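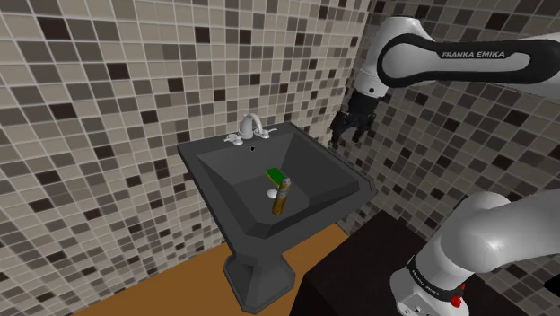
Citard 工位的仿真画面，夹爪张开，池子里是海绵、金色的罐子和小白球

Citard 工位整理记录

2018年4月28日

Citard 是我们在仿真里搭的一个单臂工位，任务是从洗手池里往外拿东西。工位最早在 Nevport 那边建起来，后来转到我手上维护。接手的时候没有文档，只有一个场景文件和一堆改过名的备份。这两周把它从头理了一遍，按顺序记下来，以后重装照着做。

先说底座。机械臂的基座坐标是整个场景的参考，其他东西都挂在它下面。原来的文件里，洗手池、柜子、墙各有各的世界坐标，挪一下机械臂，剩下的全部要手工改。我新建了一个空节点，叫 cell_root，基座放在它的原点，洗手池和柜子作为子节点，位置写成相对值。墙和地板不参与抓取，也放进去，省得以后整体平移时漏掉。

柜子离机械臂近，从相机这个角度看，手臂下段正好挡在柜子前面，画面上看不出两者之间有没有间隙。最好不要靠眼睛判断，直接查碰撞对。我查的结果是第二关节往前压的时候，碰撞体和柜子边缘有接触，模型本身没有碰到。原因是柜子的碰撞盒比外观大了一圈，当初可能是为了省事直接套的包围盒。把碰撞盒按外观尺寸重新做了一遍，误报就没有了。

洗手池的碰撞体麻烦一些。池子是凹的，内壁是好几个斜面，如果用单个凸包，池口会被整个封住，东西放进去就浮在上面。旧文件里正是这样，前任的处理办法是把物体的初始高度调高，让它们“落”在凸包顶上，看起来差不多，夹爪下去的时候高度全是错的。现在的做法是凸分解，内壁的每个斜面单独成块，池底单独一块，后沿再单独一块。立柱和底座不会被碰到，合成一块就够了。

龙头要单独处理。弯管从后沿伸出来，探到池子上方，夹爪如果从左边绕进来，很容易碰到。我给弯管做了分段的胶囊体，两边的把手各一个小盒子。把手不需要转动，设成固定。有人问过要不要做成可以拧的，目前的任务用不到，先不做。

三个物体的设置也记一下。

海绵：外观是绿色的，边上有一层浅色。物理上当刚体算，没有用软体。软体试过一次，步长要调得很小，整个场景变慢，夹起来还会抖。现在刚体加高摩擦，够用。

罐子：最容易出问题的一个。它是斜着挨在海绵前面的，初始姿态必须让仿真自己跑稳再存，手工摆的角度一开跑就会滑。我的步骤是先放海绵，跑到静止，再从低处放罐子，再跑到静止，然后把两个物体的位姿一起写进初始状态文件。只存罐子不存海绵是不行的，吃过这个亏。

小白球：要加滚动摩擦。不加的话，它在池底会一直慢慢地滚，重置之后每次停的位置都不一样，后面做对比没法看。

夹爪部分。初始状态设成张开，指尖朝下，停在池子右后角一侧的上方。原来的初始位置在池子正中间，离龙头太近，第一步动作稍微大一点就报碰撞。挪到现在这个位置以后，第一段路径是空的，先平移再下降，比较好调。手指的两个关节要做联动，旧文件里是各自独立控制的，时间一长两边的位置会差一点，夹罐子的时候就偏。改成一个指令同时驱动 2 个手指，偏差没有再出现。

求解器的参数也动过。原先迭代次数设成 2,000，应该是有人为了压住罐子的抖动一路加上去的，加到这个数就没有再管。碰撞体改好之后我一点一点往回减，减到 40 的时候罐子还是稳的，再往下球开始有轻微的跳动，就停在 40。速度快了很多，风扇也不怎么响了。

贴图和灯光花的时间不多。墙是马赛克小砖，米色、棕色到接近黑色都有，深色砖在右墙上有几处比较集中，正好在黑色的法兰附近。人看没有问题，但是用颜色做分割的时候，夹爪边缘会和背景混在一起。我没有改墙，改的是分割方式，直接用渲染器输出的实例编号。要是以后换成真实相机，这个问题还得重新考虑。灯光保持均匀，龙头和罐子上有一点高光，留着没有去掉。

日常维护现在固定做这几件事：

每次改完模型，先空跑一遍重置，看三个物体有没有移位。
碰撞体显示打开，绕着洗手池看一圈，重点看龙头和后沿。
夹爪开合几次，看两个手指的读数是否一致。
初始状态文件和场景文件一起提交，不要分开。
备份按日期命名，不要再写“最终版”。

最后一条是写给自己的。接手时那个目录里，带“最终版”三个字的文件我打开了好几个，能正常加载的有 2 个，而且两个的基座朝向还不一样。后来对着 Nevport 那边留下来的运行日志才认出来哪个是在用的。

还剩下几处没有处理。一是关节限位用的还是保守值，机械臂伸到池子左侧时姿态比较别扭，肘部抬得高，打算换一组初始关节角再试。二是柜子顶面目前空着，Stelstead 那边希望把它当成放置区，罐子拿出来以后竖着摆在上面。顶面是平的，摆应该没问题，但是柜子离基座太近，手臂要收得很紧，路径我还没有排过。三是重置脚本里有一段等待时间是写死的，换到慢一点的机器上会提前开始，得改成检查速度是否归零。

等待那段先改，估计一个下午。放置区要等关节角定下来再动，到时候另外写一篇。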